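Countertop Appliances in Shared Kitchens: Frequently Asked Questions
Collevard Residences, Resident Services

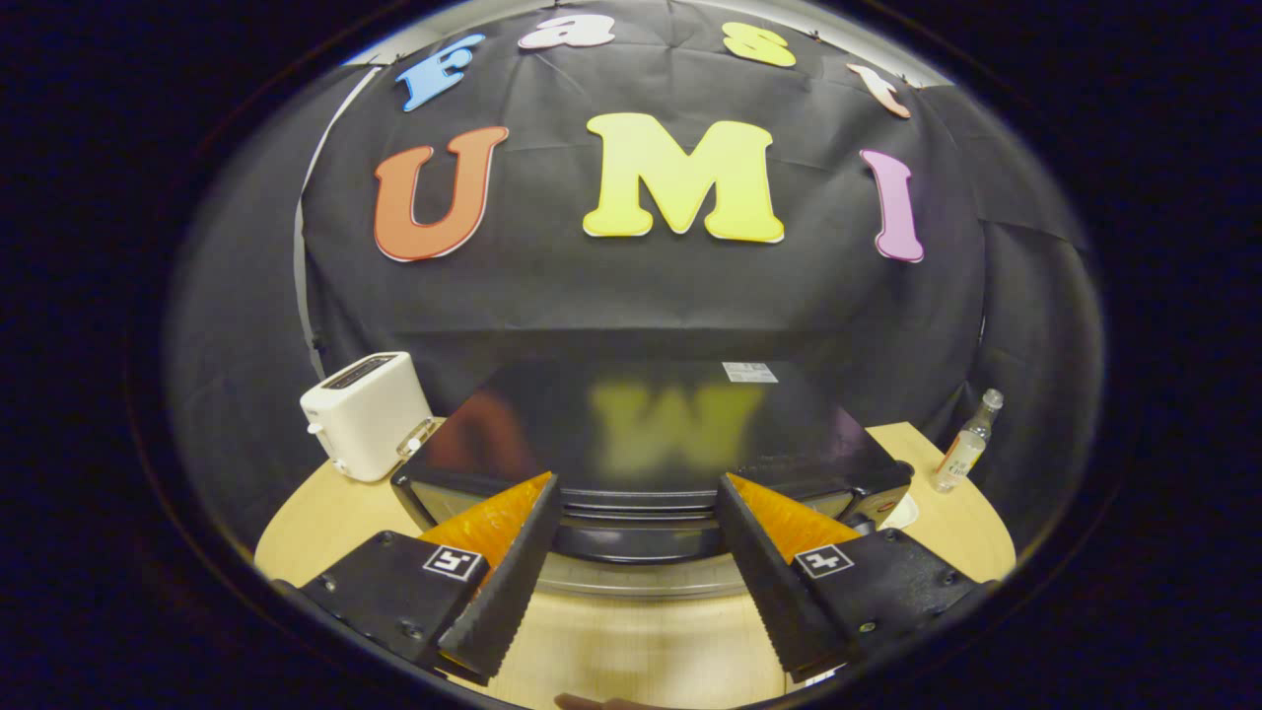 The following answers apply to toasters, toaster ovens and similar small appliances used in the shared kitchens and lounges of the Enura and Odera buildings. Residents of the Drellau annex should also consult the notice posted in their own kitchen, as the annex has an older electrical system and certain limits are lower there.

Which appliances may I bring?
Residents may bring a two-slot toaster, a toaster oven, an electric kettle or a coffee maker for use in a shared kitchen. Each appliance must have an intact cord and plug and a legible rating label. Appliances with exposed heating coils, deep fryers and portable gas burners are not permitted in any building.

May I keep a toaster in my bedroom?
No. Heating appliances may be used only in shared kitchens and in lounges that have a designated appliance table. An appliance may be stored in a bedroom if it is unplugged, completely cool and free of crumbs.

Do I need to register my appliance?
Yes. Registration is free and is completed at the front desk. Staff will inspect the cord and plug, record the wattage and attach a building tag. The tag should be placed where it does not cover the manufacturer's label or any vent. Registration remains valid until the end of the lease term.

May a toaster and a toaster oven stand on the same table?
Yes, provided that there is open space between them and that neither is pushed against a wall or curtain. They should not be operated at the same time from a single outlet. In the Drellau annex, any appliance rated above 1,000 watts must be used alone on its circuit.

What should be kept away from an appliance in use?
Paper, dish towels, plastic packaging, fabric hangings and foam or paper decorations must be kept clear of heating appliances. Bottles and jars should be moved to another surface before the appliance is switched on. Nothing may be placed on top of a toaster oven, including plates set there to warm.

Are decorations allowed near the appliance table?
Decorations may be displayed for events and during the year. When a fabric backdrop or banner hangs behind the table, the appliances must remain unplugged or be moved to the kitchen counter for cooking.

May I use an extension cord?
No. Appliances must be plugged directly into a wall outlet. Residents who find that a cord does not reach should ask the front desk to have the table moved.

How should a toaster be cleaned?
Unplug the toaster and allow it to cool. Slide out the crumb tray, empty it into the trash and wipe it with a dry cloth. Outer surfaces may be wiped with a damp cloth and dried. Do not rinse a toaster under the faucet or insert a knife or fork into the slots.

How should a toaster oven be cleaned?
Once the oven is unplugged and cool, remove the rack and tray and wash them in warm, soapy water. Wipe the interior with a damp cloth. Glossy top surfaces scratch easily, and scouring pads should not be used on them. All parts must be dry before the oven is plugged in again.

How often are shared appliances cleaned by staff?
Appliances owned by the residence are cleaned every 2 weeks. Residents are expected to empty the crumb tray and wipe up spills after each use.

What should I do if bread or food catches fire?
Keep the door of the oven closed. Switch off the appliance and unplug it if this can be done safely. Do not pour water on it. If the fire does not go out at once, leave the kitchen, close the door, activate the nearest alarm and call 911 from outside the building.

A shared appliance is not working. Whom should I contact?
Unplug the appliance and report it at the front desk or through the resident portal. Please give the building, the floor and the nature of the fault. A replacement is normally provided within 3 working days. Residents may not open or repair an appliance owned by the residence.

What happens to appliances left behind at the end of a lease?
Items are stored for 17 days after the lease ends and may be collected from the front desk of the Enura building during office hours. Proof of identity is required. Unclaimed appliances that pass inspection may be placed in a shared kitchen, and all others are sent for recycling.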